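Microfiber Towels: Questions We Get About Washing, Folding and Storing Them

Last updated June 10, 2023

Widcombe sells and launders microfiber towels for offices, studios and small workshops. The answers on this page apply to our plain terry towels in all colors. If your towels came from someone else, most of the advice still holds, but check the care tag first.

A bunched-up towel on a wood-grain tabletop:
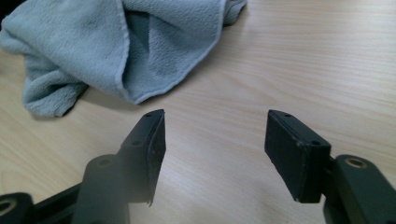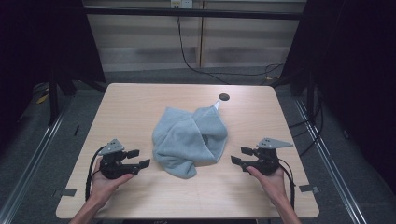

Do I need to wash new towels before I use them?

Yes. New microfiber sheds a little lint and may carry some loose dye. Wash the towels once by themselves in warm water with a small amount of liquid detergent. Light colors can go in together. Wash navy and charcoal separately the first two times.

What temperature should I use?

Warm is fine for everyday dirt. Use cold if the towel has only picked up dust. We don't recommend the hot or sanitize setting for regular washing. Very hot water is hard on the fibers and on the hem stitching.

Can I wash them with cotton towels?

You can, but you won't like the result. Microfiber grabs cotton lint and holds on to it, and then leaves it on whatever you wipe next. If you have to do a mixed load, keep it to smooth items such as polyester shirts.

Can I use fabric softener or dryer sheets?

No. Both leave a coating on the fibers, and a coated towel pushes water around instead of picking it up. If a towel has already been through with softener, wash it twice in warm water with detergent only. That usually brings most of the absorbency back.

What about bleach?

No bleach, and no detergent with bleach added. For a stain, work a drop of dish soap into the spot with your fingers, leave it for 8 minutes, and wash as usual. Grease that has been through a dryer may not come out.

How should I dry them?

Low heat or no heat in the dryer, or hang them on a rack. They dry quickly either way. Take them out while the drum is still turning or soon after it stops. A towel left in a heap overnight will have creases in it. The creases don't affect how it works, but they make folding slower.

What is the best way to fold one?

Use a flat surface that is bigger than the towel. A kitchen table or desk works well. Wipe the surface first, since terry picks up crumbs.

Lift the towel by two neighboring corners and give it one shake. Lay it down with the tag at the far left and underneath. Smooth it from the middle out with the flat of your hand. Bring the near edge up to the far edge and line up the hems, then fold left to right. Fold once more for a drawer or a narrow shelf.

If it comes out crooked, open it all the way up and start over. Tugging at one corner of a folded towel almost never fixes it.

I can't find the corners when the towel is bunched up. Is there a trick?

Find any piece of hem and run it through your fingers until you reach a corner. Hold that corner and keep following the hem in the same direction to the next one. Lift both and the rest of the towel drops open. This is faster than spreading the pile out with your palms, and it works on bath towels and pillowcases too.

Which side should face out?

Either. Our towels have the same pile on both sides. We fold with the tag hidden because the stack looks neater.

Can I roll them instead?

Yes. Rolling is good for baskets, car doors and gym bags. Fold the towel in half lengthwise, then roll from the short end, keeping it fairly tight. Rolled towels stored in a deep basket tend to loosen when people pull one from the middle, so we still fold anything that goes on a shelf.

My folded stack keeps falling over. What am I doing wrong?

The stack is probably too tall, or all of the folded edges are on one side. The folded side is thicker. Turn every other towel around so the thick edges alternate. Two short stacks are also easier to live with than one tall one - you won't have to hold the pile with one hand while you pull from it.

Do I have to cut off the tag?

No. Cut it if you are wiping glass, lacquer or anything that scratches easily. Use small scissors and stay clear of the hem stitching. Don't pull the tag off by hand.

The hem on one of my towels is coming loose. Can it be repaired?

A short gap can be closed with a zigzag stitch in polyester thread. If the hem has come away along a whole side, move the towel to the rag bin. Loose hem thread can wrap around other things in the wash.

When should I replace a towel?

When it stays stiff after a plain wash, or leaves streaks on a clean window. Color is not a good guide. A faded towel may have a lot of use left in it.

Will the towels scratch a wooden table?

A clean one should not. Grit caught in the pile can, so shake the towel out before wiping and don't use one that has been on the floor. For furniture with an oil or wax finish, try a hidden spot first.

What is the difference between your Usiden and Umammont towels?

Usiden is the lighter of the two and comes in packs of 8. Umammont has a deeper pile, takes longer to dry, and is sold singly. Care is the same for both. The item number for the Usiden pack is 931.

Can I return towels that have been washed?

Unwashed towels can be returned within 68 days. Once washed, they can only be exchanged for a fault in the fabric or the stitching. Please include the packing slip, and write the item number on the outside of the parcel.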